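Print this page | E-mail this page

FOR IMMEDIATE RELEASE
November 3, 2023

Tindach Calls on Sketby County to Pause Food Benefit Cutoffs Until Mailing Errors Are Fixed

SKETBY – Tindach, a nonprofit legal aid office serving low-income residents of Sketby County, is asking the county's Department of Benefits to stop closing food assistance cases over missed renewal forms until it can show that the forms reached the people they were meant for.

County records released to Tindach under a public records request show that 2,257 households lost food benefits between March and the end of the summer for failing to return a renewal packet. In the same period, nearly 4,000 packets came back to the department as undeliverable. The records do not show how many of the closed cases involved a returned packet, and the department has told Tindach that it does not track this.

"We had clients who called the county with a new address and were given a confirmation number," said Nabila Shehata, senior attorney at Tindach. "The packet still went to the old apartment. Then the case was closed for no response." 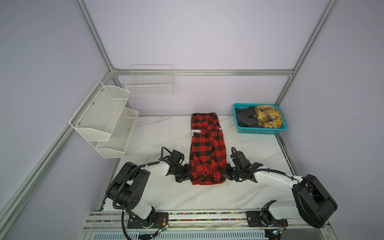
Under current county practice, a household has 10 days from the date printed on the packet to send it back. The clock does not stop if the packet is returned by the post office. A second notice is mailed to the same address, and the case closes at the end of the month.

The department moved its renewal mailings to an outside print and mail contractor, Clumora, in March. Address changes entered by county staff are supposed to transfer to the contractor's mailing list overnight. Internal e-mails included in the released records show that staff at two branch offices reported failed transfers to their supervisors within weeks of the change.
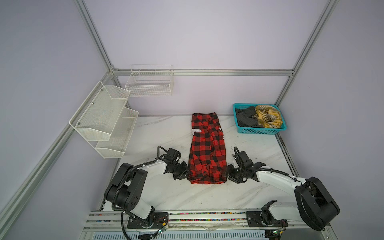
Folded checked shirt on a tabletop, with two robot arms.

Tindach is asking the department to take the following steps:

- Stop all closures for missed renewal forms until address data has been checked against county records.
- Reopen any case closed after a packet was returned as undeliverable, and pay benefits back to the date of closure.
- Call or text the household before closing a case when mail has been returned.
- Publish monthly figures on returned mail and closures by branch office.

Rekha Dubey, policy director at Tindach, said the county already has phone numbers on file for most households. "A call takes a few minutes. Reopening a case takes weeks, and the family has to find groceries in the meantime," she said.
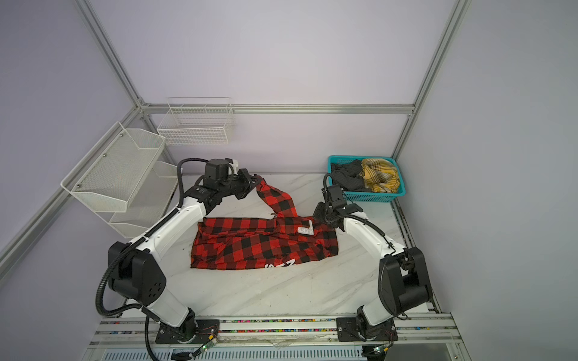 The County Board's Human Services Subcommittee is expected to take up the matter at its next meeting. Board member Szu-yu Siu has asked the department for a written account of the mail contract, including what it cost and who was responsible for testing it. Tindach has submitted written testimony and will send a speaker.

Residents whose food benefits ended this year and who did not receive a renewal packet may be able to request a hearing, even if the usual deadline has passed. Tindach provides free help with hearing requests – no appointment is needed for the walk-in desk at the Mac an tSaoi Building in downtown Sketby. Interpreters are available by phone. Please bring any letters from the county and proof of your current address, if you have them.
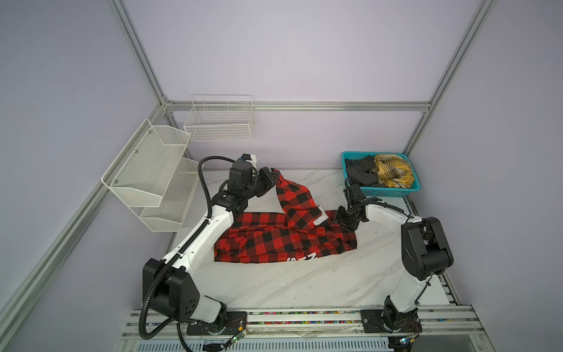

The full set of county records, with personal details removed, can be requested from Tindach's communications office. Reporters who would like to speak with an affected household should contact Rania Morsy, who can arrange interviews with clients who have agreed to talk.

About Tindach
Tindach provides free civil legal help in Sketby County in public benefits, housing and unemployment cases.

Media contact: Rania Morsy, Communications
Walk-in help desk: Hongmei Liao, Intake Coordinator

Print this page | E-mail this page

© 2023 Tindach. All rights reserved. | Contact us | Back to top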